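**Flarken bench kit — table-top arm mount for home and shared workshops**

The Flarken kit holds a single arm on a white table top, with a cable clamp and a set of toy kitchen pieces for pick-up practice. It went together over 2 evenings in July at the Susport workshop.

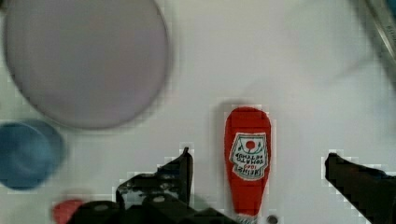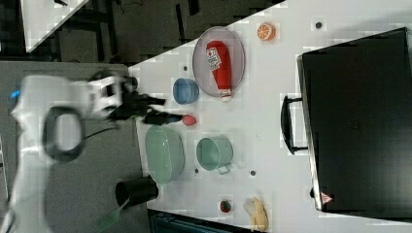
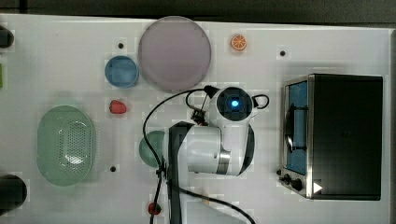
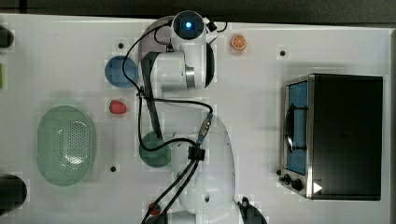 *Table set with toy food and dishes, from the gripper and from other viewpoints.*

- Order code: 873
- Table top: Plemora, white
- Length of cable run: 70 cm
- Price: £2,085, arm not included

Leave slack in the cables at the wrist — a tight run pulls at the connector. Spare clamps are sold separately by Berchtold.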